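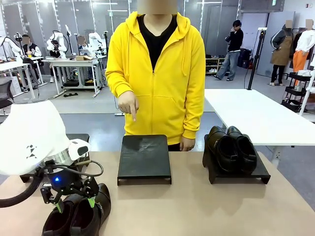

Nistthorpe Adult Learning
Household Skills, Session 6: Shoes at the Door
Handout and notes
Tutor: Brittany Gagnon

What we cover in this session

Last time we dealt with coats and bags. This session stays in the hallway and moves down to floor level: where shoes go when they come off, how to set pairs out so that people can find them, and how to look after smooth black leather. The practical takes up the second half. Bring one pair of your own leather shoes if you have them. Lace-ups, slip-ons and school shoes are all fine. Suede is not covered until March.

1. Keeping pairs together

Most hallway mess is made of single shoes. A pair takes up very little floor when it is side by side, and a good deal more when one shoe is by the mat and the other is under the radiator. The basic rule for the whole session is that a pair is handled as one thing. Pick both shoes up together, move them together and put them down together.

There are two usual ways of lifting a pair in one hand. You can hook two fingers inside the heels, which is quick and leaves the uppers alone. Or you can pinch the two inner sides together at the opening, thumb in one shoe and fingers in the other. The second way suits low shoes with a firm edge. Neither is good for boots, which should be held by the shafts.

Avoid lifting a shoe by the laces or the tongue. Avoid gripping polished toes with bare hands as well. Finger marks show on a glossy finish and you will only have to buff them out again.

2. Trays

A tray marks out where shoes belong and keeps grit off the floor. We use plain black trays in the practical. At home, any flat tray with enough room will do, including a large baking sheet that is past kitchen use.

Points to look at when choosing one:

Depth from front to back. The tray should be longer than the longest shoe in the house. Measure the shoe from heel to toe along the sole. Do not go by the size printed inside, as the outside length varies a lot between styles.

Width. Allow for both shoes side by side with a finger's gap on each side of the pair. A tray that is too narrow pushes the shoes against each other and the inner sides get rubbed.

Edge. A raised lip holds water from wet soles. A flat platform is easier to wipe and easier to put shoes down on, but it will not hold a puddle. For a wet porch choose the lip.

Feet. Short legs under a tray let air pass beneath it and make it simpler to get your fingers under when you want to move it.

Finish. Matt black hides polish marks quite well. It does show dust and scuffs, so expect to wipe it weekly. Do not use furniture polish on a tray, as it makes the surface slippery.

For a hallway with several people, one small tray each works better than one large tray shared. Each person can see whether their own space is full. When the tray is full, a pair has to go upstairs before another comes down.

3. Which way should they point?

This was asked by the last group and there are two sensible answers.

Toes out, heels to the back. The pair looks tidy from the front and you can see at a glance which shoes they are. This is the way shops and hotels tend to do it, and it is the way we set them out in class. Angled very slightly is fine. What matters is that the two shoes match each other.

Heels out, toes to the wall. You can see the openings and step more or less straight in, facing the wall. Small children find this easier. The drawback is that muddy toes end up against the paintwork.

Pick one and keep to it for the whole household.

4. Cleaning smooth black leather

You need: a soft brush, two cotton cloths, black shoe cream, a little water, newspaper. The class kit has Ternitero black cream in it, but any plain cream for smooth leather is used the same way. Read the tin.

a) Take out the laces if there are any. Put newspaper down.

b) Brush off dry dirt, going into the seam where the upper meets the sole. Wet mud should be left to dry first.

c) Wipe over with a barely damp cloth. Leave to dry at room temperature. Do not put leather shoes on a radiator or in front of a fan heater, because the heat dries out the leather and it cracks across the toe.

d) Put a small amount of cream on the second cloth and work it in with circles. Start at the heel and finish at the toe. Most people use too much. If the cloth drags or leaves smears, wipe some off.

e) Wait 9 minutes by the clock. Then brush briskly from side to side until the shine comes up.

f) Check the inside edge of the opening and wipe away any cream there – this is where socks and tights pick up stains.

Patent leather is a different case. It has a coating on top and does not take cream. A damp cloth and a dry one are enough. If you are not sure which you have, try a dab of cream by the heel. On patent it sits on the surface and will not rub in.

5. Practical: setting out

Work in twos at one table. Each table has trays and more than one pair of shoes. Please leave the tabletop clear of bags and cups.

One person gives directions and the other moves the shoes. The person giving directions may point and speak but should not touch. Point clearly to the middle of the tray you mean and wait until the pair has been put down before giving the next direction.

The person moving the shoes should bring the pair in low and level over the tray, lower the heels first, then let the toes down. If one shoe hangs lower than the other in your hand, let that one touch first and guide the second in next to it. Do not drop the pair and then straighten it with your foot or the side of your hand. It scuffs the leather and it scuffs the tray.

When both trays are filled, step back and look from the front. Check these things:

Left shoe on the left, right shoe on the right, as worn.
Heels level with each other.
No part of either shoe hanging over the edge.
The same direction on every tray.

Then change places and do it again. Keep the walkways between tables free, as people will be going to and fro with shoes.

6. Storing pairs you are not wearing

Shoes worn less than weekly should not live in the hall. Clean them first, using section 4. Stuff the toes with plain paper, or use shoe trees if you have them. Newspaper is all right for black shoes but the ink can mark a pale lining.

Keep them in a box with the lid on loosely, or on a shelf away from direct light. A sealed plastic bag traps damp and should be avoided. Write what is in the box on the short end, the end that faces you when boxes are stacked. 'Black lace-ups, size 6' is enough.

Before the next session

Measure the floor space by your front door and write it down in millimetres. As a guide to how this works out, the hall in our worked example has 400 mm between the door frame and the meter cupboard. The longest shoe in that household is 329 mm from heel to toe on the outside of the sole. Placed with heels to the wall, the shoes stick out 329 mm into the hall, so check that the door still opens past them. Turned sideways along the wall, a pair fits in the 400 mm but only one shoe deep, with the second in front of it.

Draw your own space with the tray marked on it. A rough sketch is fine. Bring the sketch with you and we will go through them in the first part of the class.

Further reading

Cullinane, The Orderly Hall, chapters on footwear and on mats. There is a copy on the shelf by the door. Please sign for it if you take it home.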